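4.2 Keeping the Cell Running

Most papers on two-arm manipulation describe the hardware in a paragraph and then never mention it again, as if the arms, once bolted down, had the good manners to stay as they were. Ours did not. This section records how the Murkstead cell was set up and looked after over the period in which the 2341 episodes of Section 3 were collected, in the hope that readers building something similar will waste less of their spring than we did.

The cell consists of two arms mounted at the near side of a single table, each carrying a two-finger gripper, with the operator's view taken from between them. The control software is the Kelmendi stack, with our own changes to the homing routine. The mounting pattern was inherited from an earlier project at Plernham and was never meant for kitchen objects. It places the two workspaces so that they overlap in a strip down the middle of the table, and this strip is where nearly all of the useful work happens and also where nearly all of the collisions happen.

Cables. The first design ran the wrist cables tight along the arm under spiral wrap. It looked very professional and failed within a week: at full wrist rotation the connector took the load, and the gripper would drop off the bus in the middle of a grasp. Bogale replaced the wrap with open service loops at the wrist, tied down again lower on the arm. The loops are ugly, and every visitor has offered to tidy them. They have also not pulled out a connector since April. The price is that a loop can sweep across the table and snag on whatever is standing there, so operators are asked to look at both wrists before each episode and to stop if a loop has caught. Light objects such as paper bags need the most care, as a bag will cheerfully follow a cable for some distance before anyone notices.

Fingertips. The finger pads are treated as consumables. We swap them as a pair, even when only one looks worn, having learned that a fresh finger opposite an old one closes off-center by enough to spoil thin grasps on plate rims and bag handles. After each swap the gripper is opened and closed on a gauge block and the zero is stored again. Fodor wrote a script that refuses to start a session until this is done. It was unpopular for two days.

Joint screws. The screws on the joint covers work loose. We do not know why the left arm is worse than the right; Vlachou blames the duty cycle and Fodor blames Vlachou. All cover screws are now marked with paint pen and checked at the start of the morning shift, and a broken mark means the arm is re-torqued and re-homed before anything else is attempted.

Table layout. Objects are reset by hand between episodes. The back of the table is used for storage and distractors, and the front is kept clear so that either arm can be parked there without touching anything. Figure 6 gives a typical working layout.

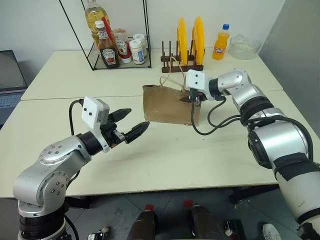 Figure 6. Workspace of the Murkstead cell with a paper bag between the two grippers. Condiments, a dish rack with two plates and a glass bowl occupy the back of the table. Note the cable loops hanging from the right wrist.

Calibration. Hand-eye calibration was originally redone on a fixed schedule, which had the advantage of being easy to write down. In practice the calibration was fine until somebody leaned on the table, and then it was not. We now run a short touch test, in which both grippers are driven to the same point in the overlap strip, and recalibrate only when they disagree by more than 2 mm. Of the episodes collected, 2309 passed the replay check and were kept. The remainder were dropped, most of them from a single afternoon on which the table had been moved to retrieve a dropped pen and then put back, in the words of the logbook, "exactly where it was."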